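Derkum Dye Garden Project
Progress report to the Rodamora Fund, second period

We said in our application that plant dyes could be sold to small textile shops at a price they would pay. Halfway through the grant, we are less sure of that than we were, and this report tries to say why.

Growing

The madder beds at Derkum are doing well enough. The weld is not. We lost most of the first sowing to slugs, and the second went in too late to be much use before fall. The supplier's handbook promises a full crop in one season from a bed of our size. We have yet to meet a grower who has had one, and we would advise the Fund to treat that claim with care when it turns up in other applications.

Sixteen growers signed up to take part. Three have since dropped out, all of them giving the same reason: too much weeding for a crop that pays nothing until the roots are dug. We can't argue with them. The payment schedule we wrote was built for annual crops, and we should have seen the trouble coming. We have moved part of the harvest payment forward to cover labor in the first year.

Color

The results under this heading look better on paper than they are. Talukder, the mill that agreed to test our dye on its wool, reported a "strong and pleasing red" on its first skeins. Those skeins were dyed with hand-picked roots in soft water. When the mill repeated the work with a mixed sack and its own tap water, the wool came out closer to brick. Both are nice colors. A shop that orders one and gets the other will not order again.

We have also stopped quoting the wash test figures from our last report. They came from one person washing one set of samples at home, and we gave them more weight than they could bear. A proper test for light and washing is under way at Ustance, where the lab has agreed to charge us its student rate. We expect results in July.
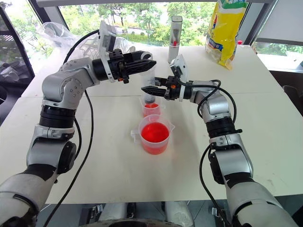

Red liquid in two clear plastic measuring beakers.

Sales

We budgeted for $2000 in sales by this point and have taken nothing. Several shops have asked for free samples, and we counted this as "strong interest" in an earlier update. We withdraw the phrase. People like free samples. We have now asked each shop to name a price and a quantity in writing, and the replies so far are polite and short on numbers.

Spending

The grant is underspent, mainly on travel and drying racks. The racks can wait until there are roots to put on them. We ask the Fund's permission to move $2000 from the travel line to lab fees – the testing is the one piece of work that will tell us whether there is a product here at all.

Next period

We will not take on new growers. The open day is postponed, and the printed color card along with it, until we can make the same red twice. If the Ustance results are poor, we would like to meet with the Fund before digging starts and talk about ending the sales side early. The beds could still be kept going for teaching, at a much lower cost, and a budget for that version is attached.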